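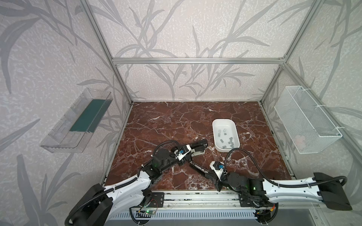

Two-Arm Manipulation, Software Part
Handout 4: Keeping two arms from meeting
Prepared by Pentti Leinonen for the Hindgate practical group

What you need before you read

You should have finished Handout 3 and have a working Prirkar installation on your own machine. If your planner does not start, repair this first, because almost every exercise below calls it. The simulator is called Clondthorpe in the menus. The real cell has its own entry in the same menu, and you must choose it by hand each time.

I write q for the joint vector of one arm, qL and qR for left and right, and Q for both together. In the code the order is always left first. Please keep this order also in your reports.

4.1 The shared middle

When two arms are mounted side by side on one rail, each of them has a region which only it can reach, and there is a region which both can reach. Most of the interesting work is in the common region. This is also where a simple program goes wrong first.

The simplest method is to plan for each arm alone and to treat the other arm as a fixed obstacle in its present position. This is correct only while the other arm stands still. As soon as both move, the obstacle in your model is old, and the plan was made for a world that is gone.

We shall use three methods in this course, from the most careful to the most free.

Method A, the lock. The common region is a resource and only one arm may hold it. An arm must ask for the lock before its planned path enters the region, and it gives the lock back when all of its links are outside. Note the words "all of its links". Many students test only the gripper. The elbow can still be in the region when the gripper has left it.

Method B, priority. The left arm plans first, with time. The right arm then plans with the left arm as a moving obstacle. The result is quicker than with the lock, but it depends on both arms following their timing. If the left arm is late, the right arm must be told.

Method C, joint planning. We plan for Q directly. The search space is larger and the planner takes longer, but it can find solutions that the other methods cannot, for example when both arms must give way a little.

4.2 What belongs in the collision model

The collision model is a list of simple shapes, each one attached to a link or to the world. Start with the links and the grippers. Then add the floor, the three walls and the posts of the enclosure. Then add everything that is fixed to the walls. The clear tray on the left wall and the wire basket on the right wall stand out into the working space, so each of them gets its own box. Do not model the mesh of the basket. A closed box would forbid reaching in from the top, so use five thin plates and leave the top open.

The white tray on the floor is a different case. It can be moved, so its pose must come from perception and not from the world file. The small grey pieces inside it are not in the collision model at all during grasping. If you put them in, the planner will refuse every grasp, and it will be right.

Cables are the difficult part. The black corrugated cables make large arcs away from the arms, and their shape changes with the joint angles. We have no good model for this. In our code each cable is covered by a capsule on the link before the wrist, with a generous radius. It costs some free space near the front rail. I accept this cost, and so should you, until you have something better and can show me that it is better.

4.3 Perception: two wrist views, one world

Each arm has a small blue camera module at the wrist. An observation from a wrist camera is given in the camera frame. To use it for the other arm we need the complete chain:

camera -> wrist -> left base -> rail -> right base

Each arrow is a transform, and each has its own error. The two base transforms are measured once and stored. The wrist transform comes from the joint angles at the time of the picture. Please read this last sentence again. It must be the time of the picture, and the time when your callback receives it is something else. The function Valtonen gives you the joint state interpolated to a time stamp. Use it always, also when the arm seems to be still.

Some advice for the surfaces in this cell. The clear plastic tray has bright rims, and a detector which looks for edges may give you the rim where you wanted the mat inside. The dark teal-green mat is easier to find by colour. The wall covering with its long grey leaves is full of thin curved edges, so do not run a line detector on the whole image. Cut out the region of interest first. For the grey pieces, remember that some lie flat and some are tilted. A method that assumes one common height will give a wrong grasp on the tilted ones.

4.4 The control loop and the stop rule

The planner gives a path with times. The controller follows it and sends new targets to the joints. Between them there is a small monitor process, which has only one task: it computes the smallest distance between the two arms and compares it with a limit.

The rule is the following.

if distance < limit and distance is falling: stop both arms
if distance < limit and distance is rising: continue at low speed
otherwise: continue

The second line is there so that the arms can get out again. In an earlier version we had only the first line, without the condition on falling, and two grippers that stopped close together could not be separated by any command. We had to move them by hand.

The monitor must not use the planned positions. It must use the measured ones. If a measurement is older than 127 milliseconds, treat it as missing and stop.

4.5 Exercises

1. Write the test for "all links outside the common region". Try it with the elbow inside and the gripper outside.

2. Take 2000 random pairs (qL, qR) in the simulator. Report what part of them is in collision, first without the cable capsules and then with them. Explain the difference in a few sentences.

3. Implement Method B and delay the left arm on purpose. At which delay does the monitor stop the arms? Draw the distance over time.

4. Bring both grippers close to each other over the middle of the floor, with the right one pointing diagonally to the upper left as seen from the overhead view. Plan a way out with Methods A and C. For Method A you must first decide who has the lock – write down your reason.

5. (Voluntary) Replace one cable capsule with a chain of smaller ones and repeat exercise 2.

Hand in code and a short text by 27th June. Plots without units will be returned. Exercises 1 to 3 are to be done in the simulator only, and exercise 4 may be run on the real cell after I have seen your monitor log.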